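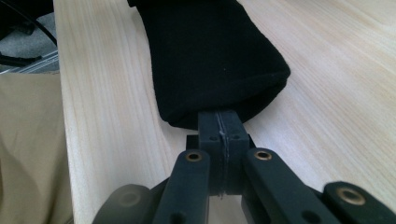

Come back when it can do a fitted sheet, somebody had written on the whiteboard in the break room, and under that, in different ink, Come back when it can do MY kid's laundry.

I wiped it off before the Drovance people came up. Then felt bad and wrote it back on, smaller.

1 October 2019. Cuvwood Linen & Supply, Sarkow branch, second floor. I remember the date from the sign-in sheet, I had to date every line myself, visitors never do it.

They had five cases with them and a thing called the Soomro. Two arms on a post. No head. I'd expected a head. My sister had asked me the night before if it would look at me and I said probably, and now I'd have to tell her no, it has no face, it has a post.

"Where's your worst job?" the tall one said.

Easy. Returns. Every hotel and gym bag that comes back has the wrong things in it. Socks, mostly. Gloves. One time a set of teeth. Somebody has to pull it all out and pair what pairs and bin what doesn't, and that somebody was me, nine years, plus whoever was newest.

So they set up at my table. My actual table, with the gum under it.

First sock took so long I went and made coffee. Came back, still the first sock. It had it up in the air and was turning it, slow, like a person reading the label on medicine. Then it put it down flat. Then it picked it up again.

"It's deciding," the short one said.

"Deciding what?"

"Which end."

I didn't laugh. I've had new hires do the same. You get handed a bag of black socks at six in the morning, all of them a little different black, and you stand there too.

By lunch it had done 19. I know that number, they wrote it on a card and put a box around it. I do 600 before lunch on a good bag. I didn't say so. The tall one asked me straight out and then I had to say so, and he wrote that down as well, no box.

Funny thing is I started wanting it to get one. Around the tenth or so. It would come down on the cuff and close and miss, just air, and I'd feel it in my own fingers. I caught myself going *lower, lower.* The new girl saw my lips moving and went off to tell everybody.

Afternoon was parts. Downstairs does the shop side – hooks, curtain rings, those little plastic feet for chairs – and it all comes in mixed and goes out sorted. I figured that'd go better. Hard things stay where you put them. A hook doesn't slump.

It did go better! For a while it was nearly quick. Pick, over, drop. Pick, over, drop. People came up from the loading dock to watch and stood along the wall with their arms crossed. Then it met a curtain ring that had gone through another curtain ring. That was the end of that. It lifted the one and the other came with it, and it put both down, and lifted, and put down. Anybody's hand would of just shaken them. It doesn't know shaking. The short one reached in and did it for her – for it. She said her, I'm only writing what I heard.

Down on the dock they'd started a pool. Twenty bucks a head on when we'd all be out of work. I took November, no year given. They said that wasn't allowed. 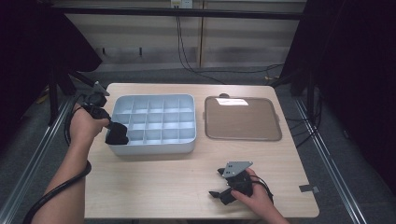
"Can it run a shift on its own yet?"

"The sorting part, if the pieces are hard and spread out. For cloth you'd still need a person standing next to it."

That was the branch manager asking and the tall one answering, in the doorway, like I was a coat rack. I was the person standing next to it. I kept pairing.

Manager looked at the card with the box. Looked at the arms. He's not a bad man, he's a man with a rent increase. He asked what it cost and they told him in a low voice and he nodded for too long.

Then they wanted something from me. Could I go slow. Could I do one sock, real slow, and say what I was doing.

Well, I tried. "I pick it up." How? By the cuff. How do you know it's the cuff? It's the, it's where the cuff is. I shut my eyes and did it and it was worse to explain. My thumb goes in and kind of rolls. The other hand is already on the next one, I never noticed that before, the left hand is always ahead. There's a flick. What's the flick for, the short one asked. Gets the toe out. I guess. My mother did it. I don't know what it's for.

They had me do it again. And again. I did 80 like that, slow as church, and by the end I'd got so aware of my thumbs I couldn't do it right at normal speed. Dropped two on the floor. Paired a gray with a black, which I have never in my life done, and had to go back through the bin to find it.

The tall one thanked me. Said it was more useful then the whole rest of the day. I said do I get a box on the card. He drew one, around nothing, in the corner, and gave me the card. It's on my fridge.

They packed up at five. Took them longer to coil the cables than it'd taken to lay them. The post went last, on its back on a dolly, arms folded in and strapped. I held the elevator.

"Will you be back with it?" I said.

"Spring, if they fund us." The short one had her foot against the dolly wheel. "Fingers'll be better. Softer. We keep changing the fingers."

"Ask it about the flick."

She said she would. Doors closed.

I went up to get my jacket. Whiteboard had a third line on it now, Sock score, US 600, THEM 19, and somebody had drawn a post with two arms and given it a frown. No head, just the frown, floating over the post.

There was half a bag left on my table and it wasn't my hour anymore. I did it anyhow. Thumb in, roll. Left hand ahead. Didn't think about it, didn't think about it, thought about it, dropped one. Picked that up. Kept going till the lights on the far side clicked off on there timer, and then did the last few by the window, by feel, and went down the back stairs and called my sister to tell her about the head.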